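October, nearly ten at night

What a good day! I am sitting on the floor with my back against the warm radiator and my feet ache and I don't care one bit, because we have a kitchen corner again. A proper one. After all those weeks of eating cold beans out of the tin and boiling the kettle on the landing, I can make porridge in the morning like a person who has her life in order.

Jocelyn Fehr came over at breakfast time with a bucket, two pairs of rubber gloves and a bag of buns from Sundano (the cardamom ones, still soft in the middle, I had three). We began with the shelves. They came down filthy and went back up so clean that I kept walking past just to look at them. I'd forgotten that the wall behind was yellow. It's a lovely yellow! I had been planning to paint it and now I wouldn't dream of it.

Behind the bottom shelf we found a page of newspaper stuck flat to the plaster, dated 1892, all adverts for boots and cough syrup and a lady wanting a piano tuner. Jocelyn peeled it off with a butter knife, holding her breath the whole time. It has one torn corner but the rest is perfect. I've put it between two big atlases to flatten and I want to frame it and hang it over the table.

Then the bus, the number 78, all the way out to Lodhi for shelf paper and jars. I love that shop. Everything piled up to the ceiling and the man knows where every last thing is. Came home with striped paper, a dozen jars, a new washing-up brush and a tea towel with pears on it that I did not need and am very pleased with. The rice has a jar now. So do the lentils. The raisins had to go in an old coffee tin, but it's a nice tin.

Aminu Adeyemi rang while I was cutting the paper and we talked for ages about what one can cook in a microwave if one is willing to try. He swears by scrambled eggs, in short bursts with a stir between each, and he says his aunt does a whole steamed sponge in a pudding basin with golden syrup at the bottom. I've written both down on the back of the Enedow envelope. I'm going to do the sponge first, obviously.

And the microwave itself, which makes me so happy! Creamy white with soft round corners and a thin pinky-orange line round the window, a bit like piping on a cushion. The little nought lights up on the display, and I went back twice after supper to admire it. There's a small mark on the door, low down, and I rather like it for that.

Supper was a baked potato with far too much cheese. Tomorrow, the cutlery drawer, and I must ring Cidach about the blind. Must also find the pudding basin. I think it's in the box with the Christmas things.

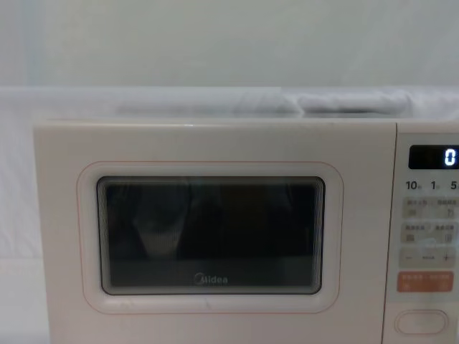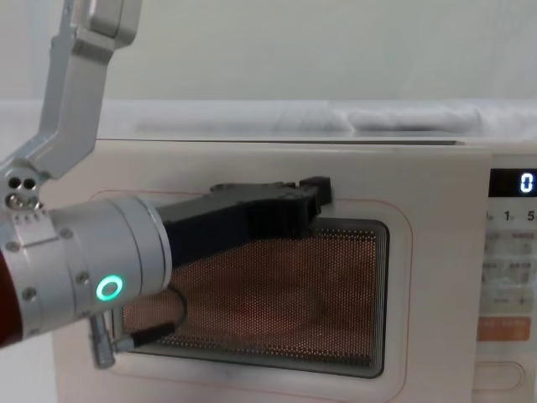 The Midea with its nought lit is the first of these two.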